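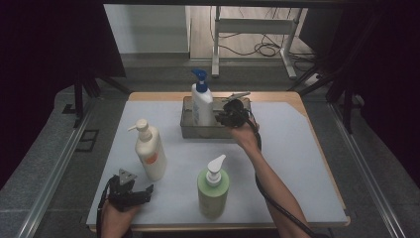

Foire aux questions : Pratero, notre petit outil de tri et de découpage des démonstrations

C'est quoi, Pratero ?
Le logiciel que j'ai écrit chez Skornitico pour relire les démos à deux pinces avant l'entraînement. Il aligne les flux, découpe les gestes et met de côté les essais bancals. Rien de plus, et c'est déjà pas mal !

Ça marche avec les deux mains en même temps ?
Oui, chaque pince a sa propre piste. Sur la tâche des flacons à pompe, la droite peut travailler au bord du bac gris pendant que la gauche reste près du coin de la table, et je tiens à garder les deux (une main qui attend, c'est aussi une info pour la politique).

Pourquoi mes flacons sont-ils confondus ?
Le blanc à pompe bleue passe bien, le vert aussi. Le crème sur papier blanc, par contre, aïe... Montez le seuil de contraste dans Vitale, le module de perception, puis relancez la segmentation. Chez moi ça règle presque tout.

Combien de démos faut-il ?
J'ai commencé avec 400 et c'était trop juste dès qu'on déplaçait le bac. Le jeu actuel en compte 3 557, et là je dors mieux.

Et si les horloges dérivent ?
Au-delà de 32 ms d'écart, l'épisode passe en rouge et n'est pas exporté. On peut forcer avec l'option « garder quand même », mais je vous aurai prévenus.

Je peux brancher mon propre planificateur ?
Bien sûr ! L'export Ustar est fait pour ça : poses, ouverture des pinces, horodatage. Assunta Farina a écrit le lecteur en Python, regardez son dossier d'exemples avant de m'écrire.

Le découpage automatique coupe trop tôt, que faire ?
Ça vient souvent de la vitesse minimale. La version 2 la calcule par main, alors que celle de janvier prenait une valeur commune (mauvaise idée, la mienne). Mettez à jour et supprimez l'ancien cache.

Page mise à jour le 2019-05-02.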